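2019-07-07
Dye bench, Mwaipopo

Third attempt at the gray-blue for the Ilitz yarn. Shade is finally close. Evenness is another story, and Halima has asked me to stop calling it "heathered."

Batch: 75 g wool, scoured last night, soaked overnight in plain water with a drop of soap. Bath at room temp to start, brought up over 45 minutes, vinegar added in 2 doses. Last time I tipped it all in at once and got one navy skein and one that looked like dishwater. Both are in the drawer marked DO NOT GIVE TO HAUKE.

Notes from the pot:
- Blue struck early, as usual. The gray lagged and then sulked.
- Thermometer reads high. Checked it against Shabani's. His reads low. We averaged them, may science forgive us.
- Stirred every 3 minutes until the phone rang. Darker patch on the outer loops dates from the phone call.

Rinse ran clear on the second change. Rub test on white cotton left a faint smudge, fainter than batch 2. Rehema held it up at the window and said "better," a word she rations.

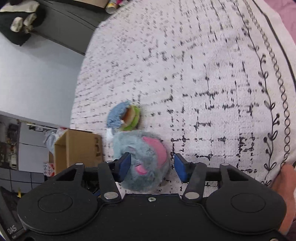
Window light is kinder than the tube over the sink, so from now on every sample gets judged in both and we write down the worse verdict. Tumaini wants a third reading outdoors. Tumaini is welcome to stand outdoors.

Next: same recipe, leveling agent in before the dye, slower heat, phone in the other room. Hold the vinegar until the bath is properly warm. Need more citric acid for the Drakora order, and whoever has the small scale, it goes back on the shelf by the kettle. Not the tea kettle. The other one.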